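Print this page | E-mail this page
Reading time: 5 minutes

The Mug Question: a small gallery

Our shared workroom on the Tello floor has one long wooden table, one kettle, and more opinions about mugs than either of those can support. For years the mugs lived wherever they were last put down, which in practice meant on top of whatever you were about to need. In April somebody printed a notice about it. The notice was used as a coaster.

So now there's a shelf. It's a board on a black metal frame, it sits on the table, and it has a name (the Groltis, after the box the brackets came in). Those of you on other floors keep writing in to ask what all the fuss was. The fuss was 14 messages long and I've kept every one. 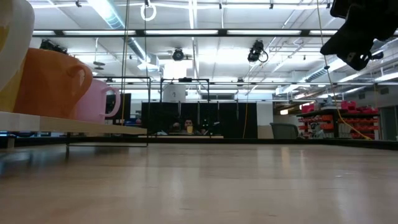

Size was the first argument. The old cups held a polite amount of coffee and everyone hated them, so when the Drolari catalog turned up with its "family" range, restraint left the building. These are mugs for people who only intend to stand up once. On the shelf, the orange one has taken the spot in front of the pink one, a piece of bad manners the pink one has put up with very gracefully. I favor handles to the right, for the record. I've said so at two meetings and was thanked for my input both times.

The rules, such as they are, fit on a card:

Mugs go back on the board when you're done.
"Done" means washed.
A spoon standing in a mug does not reserve it.
Soup is a private matter. Use a bowl.

The fourth rule had to be added in the first week, and I won't be taking questions on it.

Color was supposed to settle ownership. You'd pick one, you'd stick with it, and we'd all be spared those little name labels that go gray in the wash and peel off into somebody's tea. It worked nicely until it became clear that most of the floor wanted yellow. I have nothing against yellow. It's a cheerful color at a quarter to nine in the morning, when not much else is, and on the big glossy one it comes out as a good strong mustard, with a white handle thick enough to hold on to before you're properly awake.

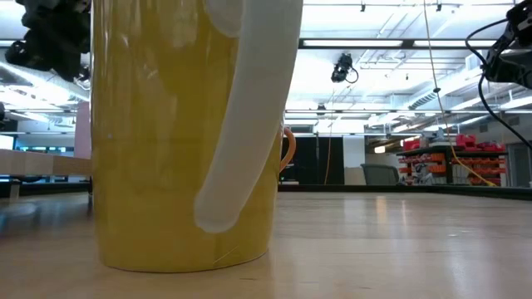 A reader at Huklow wrote to say that their office tried going by color too, and gave it up within the month because people simply bought a second mug in the same shade and claimed they'd had it all along. The letter recommends hooks. Hooks, according to our correspondent, make a person feel watched, and a person who feels watched rinses.

I passed this along. Opinion is divided, mainly between those who would like hooks and those who would have to put them up. Something this size would also need a fairly serious hook, and I'm told the Groltis box is now empty apart from one washer and the instructions, which are for a towel rail.

For the time being the board stays. If you're visiting, take any mug that's on it and put it back where you found it, or close enough that we can't tell.

Contact us | Copyright 2022, Tello Floor Newsletter | Back to top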